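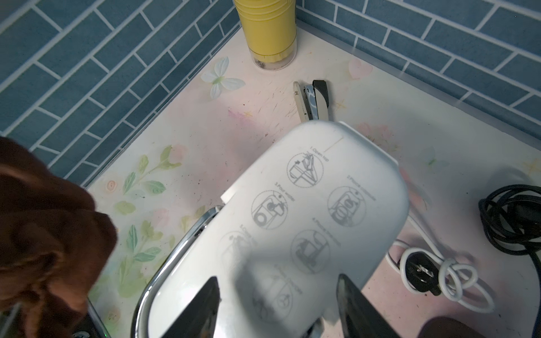
HOSPITALITY BASICS, ROOM 11 – SESSION 5 NOTES
Small coffee machines: reading them, using them, wiping them down
Tutor: Liliana Ferraro. Bench help: Remo Carbone.
Course code 3338 (put it on your log sheet, last time half of you left it off)

Before you start

Sleeves up, rings off. Two people to a machine. Log sheet, pencil, one cloth each from the drawer under the sink. Phones stay in bags until the break please.

We are doing capsule machines only today. The Geraghty filter brewer is next session, the big Elero stays off, don't touch the steam arm.

Reading for this week was the chapter on guest room equipment in the Skarndale binder. If you missed it, read the two pages on capsule machines at least. There's a copy by the door.

Part 1. Instructions on the machine itself

Most guests never see a manual. It's in a drawer in the office or long gone. So the maker prints the steps on the lid – small drawings, a number, two or three words. On the white bench machine there are six, gray on white, each in a thin circle.

First four, in order:

Open top
Place capsule
Pour water
Place (this is the cup one – look at the drawing)

Then number 5 is Close and number 6 is Press, a finger on a button.

Discuss with your partner, five minutes:
Cup goes under before closing. Would you have done it in that order? Does it matter?
Water is poured in from a pitcher. What does that tell you about how much you need, compared with a machine with a tank?
Which of the drawings would work with no words at all? Which one wouldn't?

Gray on glossy white is hard to read under a strong light. Glare wipes out the fainter labels. Think about this when you choose where a machine goes in a guest room. Under a lamp = bad. Turn it a little and try again before you decide the print has worn off.

Part 2. Making one cup

Follow the lid, not your habits. One partner reads out loud, the other does it. Reader is not allowed to point.

Measure the water in the cup you are going to serve in. Pour slow. Lid down all the way before you press. If it doesn't start, open and close again once, then call Remo. Do not press over and over.

Write on the log: start time, finish time, what the reader had to say twice. That last column is the one I actualy read.

Swap and repeat. Tip the coffee out if you don't want it, we are not running a cafe in here (Sovura capsules only, the box is on the shelf, one per person).

Part 3. Wiping the lid

Machine off and unplugged. Let it cool. Take the capsule out first, everybody forgets.

Cloth: soft, damp, wrung out well. Fold it into a pad so you have clean sides to turn to. A knitted cloth is fine for a smooth lid. Ribbed knit picks up crumbs in the ridges though, so shake it out over the bin and check the edge – if it's frayed it leaves fuzz behind, and fuzz shows on white plastic. Brown cloths are for machines and counters only. Don't take them to the glass shelf.

Order of wiping:
Start at the back of the lid and come toward you
Go around the rounded edge
Then the chrome rim, with a dry side of the cloth, it smears
Inside of the lid last, seperate cloth

Light pressure over the printed drawings. No scouring pad, no powder, no scraping with a nail. Once the print goes the guest has no instructions. If there's still film on a lid when it comes out of the box leave it and tell me.

The wall tiles get splashed too. Wipe along the row, then go back for the grout lines. White grout shows coffee in a day.

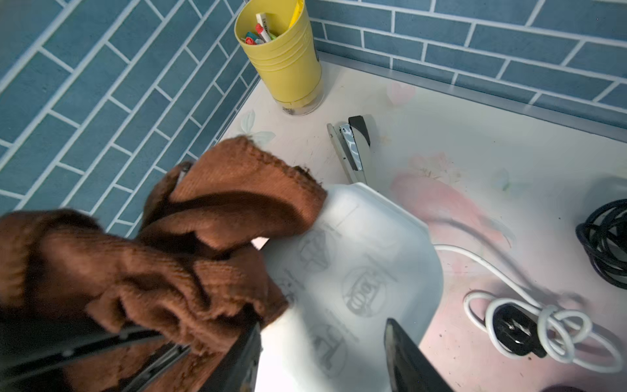

Part 4. What to hand in

Log sheet, both names, course code.

One short paragraph, your own words: rewrite the six steps for a guest who can't see small print. Big letters, plain words. You can change the wording, keep the order. No drawings this time.

Checklist for the bench before you leave:
Plug out, cord behind the machine
Used capsule in the bin
Cloths in the wash bucket, not back in the drawer
Cup washed, dried, shelf
Stool pushed in

Locker code for the capsule shelf is 2112 this month, second years only. Log sheets in the tray by 11. Next session bring the binder and something to write with, we start with the filter brewer and go straight to descaling after the break.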